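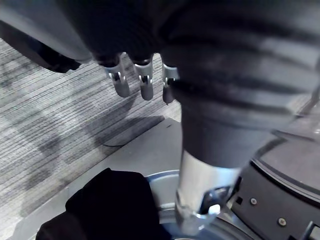
Chapter 7
Working Alongside Machines

Learning objectives

After reading this chapter, you should be able to:
explain the difference between automating a task and automating a job;
describe how duties, skills and supervision change when a robot is brought into a work area;
identify the points at which employees should be consulted;
evaluate a staffing plan for an automated work area.

Key terms: task inventory, exception handling, handover, deskilling, job enlargement

7.1 The Opening Case: Returns at Treltholm

Stirnen is a distributor of household goods. Its warehouse at Treltholm employs 215 people across 2 shifts. Until recently, the returns department had 10 employees on each shift. They opened parcels, compared the contents with the order, judged the condition of each item and placed it in the correct bin for resale, repair or disposal.

Management had long regarded returns as a difficult department to staff. The work was repetitive, the lifting was constant, and employees asked to transfer out of the department more often than into it. When the company decided to install robotic sorting stations supplied by Brundano, it expected the change to be welcomed.

The first reaction was mixed. Employees with wrist and shoulder complaints supported the plan. Others pointed out that the judging of an item's condition, which took only a few seconds, was the part of the job they took pride in. They wished to know who would make that decision in the future. The project plan did not contain an answer. It stated how many items each station would handle in an hour, and it stated how many positions would remain. It did not describe what the people in those positions would do.

The company delayed the installation by 60 days and prepared a task inventory. Supervisors and employees listed every task performed in the department, including those that appeared in no job description. Several of these were found to be important. Employees regularly noticed patterns in damaged goods and informed the packing department. They also trained new staff from other areas, because returns was a good place to learn the product range.

Under the revised plan, the stations took over lifting and placing. Employees kept the decision on condition and took on exception handling, meaning the items that a station could not grasp or recognize. A weekly report to packing became a formal duty, with paid time set aside for it.

7.2 Tasks and Jobs

The Treltholm case shows why this book treats the task as the basic unit of analysis. A job is a bundle of tasks held together by custom, by convenience and by the limits of what one person can do in a shift. A machine seldom takes over the entire bundle. It takes over certain tasks, and the remaining ones must be assigned again.

Dogbe's model, which is used throughout this chapter, sorts the remaining tasks into three groups. Retained tasks stay with the employee in their earlier form. Altered tasks stay with the employee but are done at a different pace, in a different order or with different information. New tasks exist only because the machine is present. Clearing a stopped station, cleaning its fingers and joints, and recording the reason for a stop all belong to the third group.

New tasks are the group most often left out of staffing plans. They tend to be short and irregular, and they fall to whichever employee is standing nearest. If they are neither timed nor assigned, the workload of the department will be understated from the first day of operation.

Review Questions

1. Which tasks in the returns department would be classed as altered under Dogbe's model?
2. What information did the task inventory provide that the original project plan did not?
3. Choose a workplace with which you are familiar. List the tasks in one job that appear in no written description, and state who would perform them if the job were divided.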